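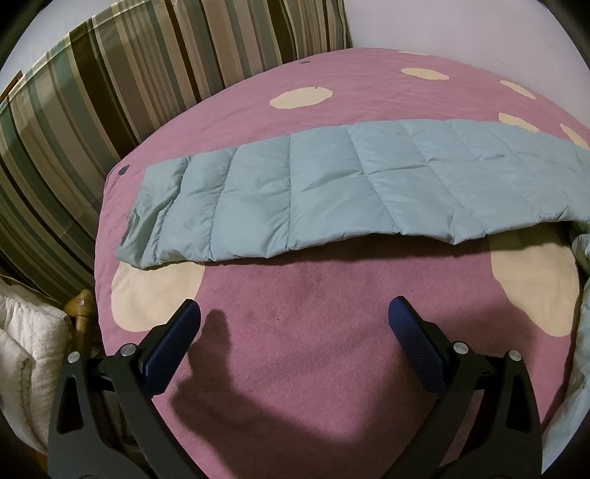

Blue quilted strip on the pink sheet.

Notebook, Daltell sermons, July

Started at 8:40 with the second half of the Zenddale box and did not want to stop for lunch. All 258 sermons now have a line in the index: opening text, season if he gives one, length in leaves, and any pencil on the back. I had been dreading the backs and they are the best part of the whole collection.

Where we stand on texts. The Psalms lead, well ahead of everything else, then Luke, then Isaiah. Very little from Revelation, which surprised me given how much the Eichhorn people quote it in their letters. Ruth comes up far more than I expected, nearly always at harvest, and nearly always chapter 2 (the gleaning). He never gets to the threshing floor. Chapter 1 turns up in the funeral bundle, chapter 4 in a single wedding sermon, and chapter 3 might as well not be in his Bible.

Now the pencil. On the back of the last leaf he writes a place initial and sometimes a hymn. I had been reading these as the place where he wrote the sermon. They are places where he preached it! Z for Zenddale, E for Eichhorn, and a squiggle that I now think is the school room at the crossroads. Several of the harvest sermons have both Z and E, and one on Psalm 65 has Z twice in different pencil. So he was taking sermons back out of the drawer, and the same people in the same pews heard "Thou crownest the year with thy goodness" from him more than once.

Went back to the Psalm 65 one with the lamp low to the side. The first paragraph has been crossed out and a new one squeezed in above it, smaller, about a bad summer. The old opening thanks God for full barns. The new one asks whether thanks can be given for a thin year and answers yes, with a lovely passage on the widow of Zarephath and her handful of meal. The rest of the sermon he left alone, so by the third leaf he is back to full barns and you can hear the join. I read it out loud twice. It works better than it should.

Coding notes, so we all do it the same way:
Opening text goes in as written, even when he has the verse wrong (he has Micah 6:9 for 6:8 in two places).
Crossed-out paragraphs get transcribed too, in square brackets.
Two place initials means one sermon with two preachings, not two sermons. I had been splitting these. Fixed the ones I remember, need to recheck the first 100.
Leave the squiggle as "sq" until somebody finds it spelled out.

Ran the index through Florudier after lunch to see which sermons share long stretches of wording. It pulled out a passage on the prodigal's elder brother that he drops into a Lent sermon, a New Year sermon and, of all things, a talk to the Sunday school. Almost word for word, except that for the children the brother is "sulking" and for the adults he is "grieved in spirit." I laughed. I also think the children got the better sermon.

It also matched a lot of stock closings, which are no use to us. Raised the minimum length and the list came down to something a person can read in an evening — still long, but I am looking forward to it.

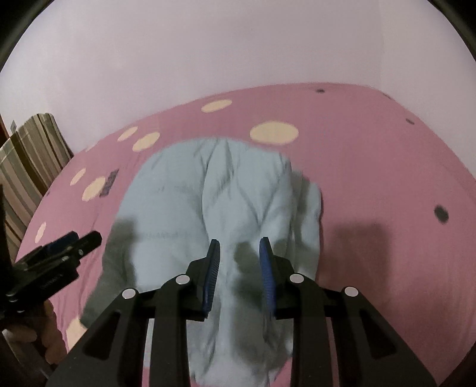
Gunnel Torvik: careful with Z twice. I have a letter in the Eichhorn folder where he says he preached morning and evening on one text the same day, because the farms could not all leave their stock at once. Different pencil could just mean he lost the first one between services. Look at the hymns before you call it a repeat year.

Fair, and a very good letter to have. Checked the hymns straight away: the two Z's have different ones, which proves nothing either way, as he would want a fresh hymn for the evening. The crossed-out opening is what still makes me think of separate years. You don't go from full barns to a bad summer between dinner and evening service. But I have put "repeat?" with the question mark and taken the bold claim off the front sheet.

Lutz Lenz wants to know whether the slips can be sorted by season before he starts on the hymns. They can, but there are 1000 of them now counting cross references, and I would like the squiggle settled first. Lutz, if you get to the school minutes before I do, look for any mention of a visiting preacher at harvest.

Still to do:
Recheck first 100 for split sermons.
Copy out the Zarephath passage in full, both layers.
Ask Gunnel for a scan of the letter.
Advent bundle, untouched. Top leaf is Isaiah 40, with Z, E and sq all on the back.

Stopped at 6:15.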